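January 5, 2026

Back from Curnano since last night and the bag is still by the door, so I'm writing instead of unpacking. Coffee number two. The apartment is freezing and I'm wearing the big sweater with the hole in the elbow.

So, the jigsaw! I finally started it. It's the 1,000 piece one, the harbor at Skundinis with all those boats and (of course) an enormous amount of sky. I got the border done before bed except for one gap along the top, and I went through the whole box twice looking for that piece and then found it stuck to my sleeve. The harbor wall went together fast. The boats are going to be fun. The sky I don't want to talk about.

I used to think I was a sorter, all the reds in one tray and the edges in another, but last night I just dumped the lot out and grabbed whatever looked friendly. It was way more relaxing, even if the table looks awful this morning and I have to eat breakfast on the arm of the couch.
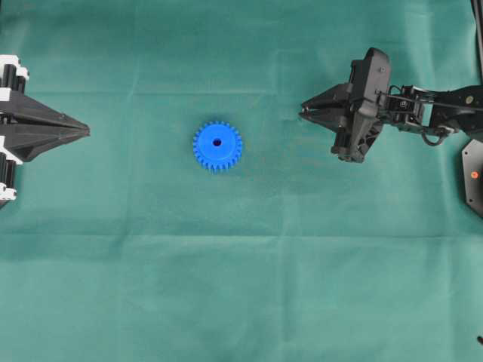 Things I said I'd do this week

Call Sawatzky about the boiler. It's been making the knocking noise since before the trip, and they said they'd send someone out and then went quiet. I paid them 700 last March for a service and I'd like to feel I got something for it!

Return the library books. All 4 of them, one of which I never opened, which is a shame, it has a lovely cover.

Find something for that tablecloth. I bought it at the Dridis market thinking it was washable and now there's a beet stain the size of a saucer. Salt did nothing. Lemon did nothing. I'm going to try soaking it overnight and if that fails it becomes a picnic blanket.

Swim. I said three times a week and I'd settle for once. The pool is warm in the mornings and there's hardly anyone in the slow lane, so really I've got no argument, I just like my bed.

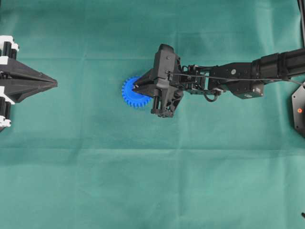
Later, after lunch. I went back to the sky (I know, I know) and got maybe a hand's width of it done. The trouble is that it's all one color until you stare at it for an hour, and then you start seeing a greener bit and a grayer bit and you get terribly excited. I did try moving everything onto a cloth, and a green one like that, teal really, with the fold lines still in it, is pretty good for this, because a bright blue piece shows up on it right away, same as the gear does. My own cloth is brown and eats every dark piece I own. The pieces slide less too, so I can shove a whole clump of boat across without it breaking up. I lost half a mast doing that on the bare table.

It's getting dark already and I still haven't called about the boiler. Soup tonight, the leek one, and then the lighthouse corner if my neck holds up.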